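## 4. Setting up the snack table

Read this section before you fill the bins for the first time. It covers the table version of the Firero pantry set. For the wall rack, see section 5.

1. Wipe the tabletop with a damp cloth and dry it. Bins slide on a damp surface.
2. Wash each bin by hand in warm water. Let the bins air-dry upside down.
3. Place the bins in a row along the far side of the table. Leave the front clear so people have room to set down a cup or a plate.
4. Sort the bags by wrapper color before you load them. Blue and silver bags go in one bin, and reds and oranges in the others.
5. Load the bags on end where they will stand. Lay the rest on top.

**Note:** Bags may rise above the rim. If a bag falls out when you nudge the bin, take a few out.

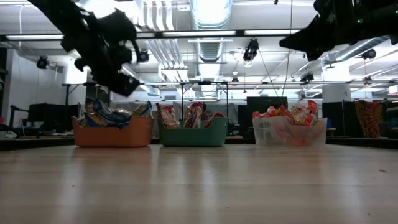
*Reading time for this section: 2 minutes*

The orange bin on the left holds mostly blue, silver and yellow bags. The teal-green bin next to it and the clear bin on the right hold the reds and oranges, with some white wrappers in the green one and some yellow in the clear one. Spacing between bins is up to you. A wider gap makes it easier to lift out a single bin for refilling.

### 4.1 Refilling

1. Take out the old bags and check the dates.
2. Put new bags in first, then return the old ones on top.
3. Refill the clear bin last. You can check its level from the side, but the colors show only faintly through the plastic.

**Caution:** Do not load more than 700 g into one bin. Do not stack filled bins.

**Caution:** Keep the bins at least 300 mm from a kettle, toaster or heater. The plastic can warp.

### 4.2 Replacement parts

Single bins are sold under part number 747. State the color when you order. Customers of the Uvbridge store can pick up parts at the counter. All other orders go through Siddiqui Supply, and Rekov handles returns. Keep the packing slip until you have checked the rims for cracks.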